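Como organizar uma oficina de um dia sobre registro de marca (e chegar vivo ao encerramento)

Por Dirceu Quintana

Já organizei oficinas para empreendedores em auditório com ar-condicionado, em sala de aula com goteira e, uma vez, no refeitório de uma faculdade, com a cozinha funcionando. O roteiro que segue serve para os três casos.

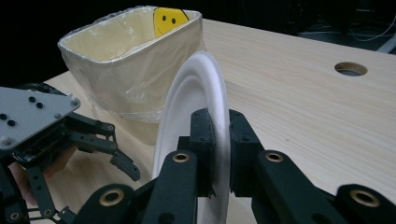 Antes de mais nada, escolha um assunto que caiba em um dia. "Propriedade intelectual" não cabe. "Como registrar o nome da sua empresa" cabe, e ainda sobra tempo para alguém perguntar se pode patentear uma receita de coxinha. Alguém sempre pergunta.

Passo 1. Defina o público

Estudante de administração e dono de loja querem coisas diferentes. O primeiro quer o certificado; o segundo quer saber quanto custa. Se os dois vierem, faça a parte conceitual de manhã e deixe custos e prazos para depois do almoço. Em fevereiro tentei o contrário e os lojistas foram embora às onze.

Passo 2. Feche a sala e o limite de inscrições

Nossa sala tem 80 cadeiras. Abrimos 200 inscrições gratuitas na primeira edição, contando com as desistências, e naquele dia ninguém desistiu. Hoje cobramos R$ 29, devolvidos na forma de apostila. O valor é simbólico, mas faz maravilhas pela pontualidade.

Passo 3. Convide os palestrantes

Dois bastam, três é o máximo. Procure um advogado que trabalhe com marcas todos os dias e um empresário que tenha passado pelo processo. O empresário que perdeu uma disputa ensina mais e fala com mais gosto. O dono da Kolon, por exemplo, levou quarenta minutos contando como descobriu que outra empresa já usava o nome – e a plateia não piscou.

Mande a cada um, por escrito: horário, duração, tema e o que NÃO deve ser abordado. Nesta última linha escreva "a história completa do meu escritório".

Passo 4. Monte o programa

8h30 Credenciamento e café
9h00 O que é marca, o que é patente, o que é direito autoral
10h30 Intervalo
10h50 Relato de um empresário
12h00 Almoço
13h30 Exercício de busca de anterioridade
15h30 Custos, prazos e recursos
16h30 Perguntas
17h00 Encerramento e certificados

O certificado é entregue no fim. Quem entrega no intervalo do almoço faz a oficina da tarde para o projetor.

Passo 5. Prepare o exercício

Divida a turma em grupos de quatro ou cinco e dê a cada um um nome de empresa. Eu uso Fornstead (móveis), Mayrhofer (padaria) e Ultus (ninguém sabe, e o grupo tem de decidir). Cada grupo deve:

escolher a classe de produtos ou serviços;
procurar nomes iguais e parecidos na base pública;
anotar o que encontrou e dizer se faria o pedido;
defender a decisão em três minutos.

Imprima as fichas. Teste os computadores na véspera e leve uma lista de resultados em papel para o caso de a rede cair. A rede cai.

Passo 6. Cuide das perguntas

Peça que venham por escrito e junte as repetidas. Consultas sobre casos pessoais ficam para o corredor, onde o advogado decidirá sozinho se aquilo é gentileza ou honorário.

Passo 7. Avalie

Um formulário de meia página, com cinco perguntas. Já tenho 348 preenchidos numa gaveta, e a reclamação mais comum é sobre o café. A segunda é sobre a falta de mais café.

Atualizado em 2002-06-08. O modelo de ficha do exercício pode ser pedido na secretaria.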